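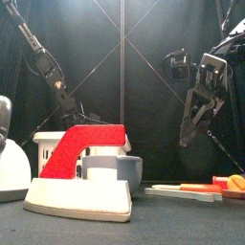
Gripper_dan wrote that he was at the same open day and came away with a different opinion of the two-arm station, so I'm splitting this off from the general thread and putting both views in one place.

Home | Forums | Events and Visits | New posts | Search | Log in

Ovon open day – two-arm tabletop demo

Print this thread | E-mail this thread

tmarl_77
Feb 19, 2025
My notes first. Ovon had the doors open from mid-morning and let people through in groups of 12. Most of the floor was Steltov conveyor gear, which I skipped because I saw it in December. The tabletop cell was at the back, with a black surround and a toy set on a dark mat. I stayed for 36 minutes and watched most of the runs from the left side.

The task on the card was to pick up the toy iron by the red handle and put it in the white basket behind it. The left arm did the lift. The operator said they count a run as good only if the iron ends up inside the basket and nothing else on the mat has been moved. By their count they were at 82 percent for the week. I thought that was decent for a handle that shape.

gripper_dan
I was in the group after yours. 82 percent with the iron put back in nearly the same spot every time doesn't tell me much. I asked if they could turn it so the point faced right and they said not during the open day. The Ganska demo last year let visitors place the object wherever they wanted. It failed a lot more, but I learned more from it.

tmarl_77
They did turn it for us, twice. Not all the way round, maybe a quarter turn. One worked and one didn't. On the bad one the fingers closed too high and slid off the grip.

gripper_dan
OK, I didn't see that. Different operator maybe. Ours was on his own and also answering questions.

benchpress_sal
Did anyone find out what the right arm was for? In our group it hung over the mat the whole time and never touched the iron.

tmarl_77
Second task. It picks up the orange handle from on top of the blue-gray board. They ran it after lunch. I only saw 2 tries and both were slow but fine.

kw_orchard
I got the tool task. I would not call it fine. It took the orange piece OK, then on the next run it caught the board and dragged the whole thing. They reset it by hand and carried on. I don't mind that, but it should be in the write-up if the other number is going to be.

tmarl_77
Fair. I can only report what I watched.

kw_orchard
Also the cables. I have the Ackah arms at work and had to reroute everything in the first month. Loose wire near a wrist joint will snag sooner or later. I'd want a sleeve on it before running it all day.

benchpress_sal
We left ours loose for most of a year with no trouble. Depends how far you let the wrist rotate. For picking things up off a table you hardly use the range.

kw_orchard
Maybe. Ours does a full turn on every cycle, so we would have found out sooner.

gripper_dan
Is the afternoon session worth going to next time? I left at noon.

tmarl_77
I'd say yes. It was quieter and you could get closer to the cell. Parking is easier too – the lot was almost empty by three. Sign up on the Ovon page, they don't take walk-ins after lunch.

benchpress_sal
Thanks, I'll try for that one.

Recent threads in Events and Visits
Steltov conveyor line, notes from the December visit
Ackah arms: wrist cable routing
Ganska demo – placing your own objects
Parking and sign-up for open days
What to ask at a demo station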